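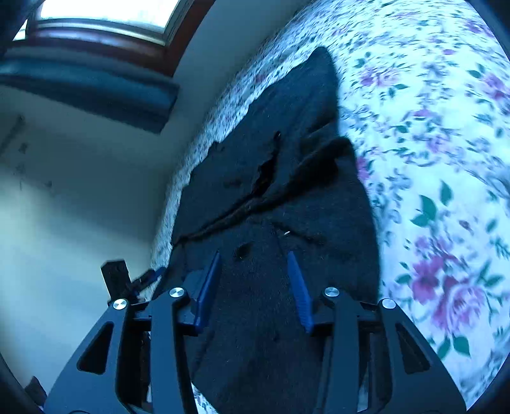 I had jury duty in May 2024, and a few people have asked me what it was like, so I'm writing it down before I forget the details.

The summons came as a folded card with my juror number on it, 2088. You call a recorded line the evening before and it reads out which numbers have to come in. Mine was in the first batch. The courthouse in Pokstead is 27 miles from my house and the parking lot next to it is for staff, so I left early and parked behind the hardware store, where the signs say two hours but the clerk gives you a pass for your dashboard.

There were 70 of us in the assembly room. We watched a video, filled out a form, and then sat for most of the morning. The chairs are the connected kind, so when one person shifts the whole row moves. Bring a book. The Wi-Fi works near the windows and not much anywhere else.

I was called up with the second group. The case was a theft charge. A man who had worked in the warehouse at Stüber was accused of taking copper fittings and selling them to a scrap yard out in Furnemden. The judge read the charge and asked if any of us knew the defendant, the lawyers or the witnesses. One woman had gone to school with the detective and was excused. I have bought things from Stüber, and said so, and they kept me anyway.

The trial took three days. The state had the scrap yard receipts and a supervisor, Gerd Tiedemann, who explained how the stock was counted. He was on the stand for a whole afternoon. The defense lawyer spent a long time on the counting sheets, because two of them had been filled out in the same handwriting on days when different people were supposed to be on shift. I thought that was a fair point then and I still do.

A lot came down to value. In the instructions we were given, the line was $1000. Over that it was the more serious charge, and under it the lesser one. The receipts we could tie to him for certain didn't get there. The ones that would have pushed it over were made out with initials only.

We talked for most of a day. Nobody shouted. Two people wanted the bigger charge and one wasn't sure about either. We asked to see the receipts again, and it took the bailiff almost an hour to bring them. In the end we found him guilty on the lesser charge. He looked at the table while it was read. Sentencing was set for July and I didn't go.

The pay doesn't cover lunch and gas. There is a sandwich place across the street, but it fills up as soon as court breaks, so I'd walk the extra block to the bakery. My check came in the mail a few weeks later. The letter with it says I can't be called again for two years, and I've put it in the drawer with the car title.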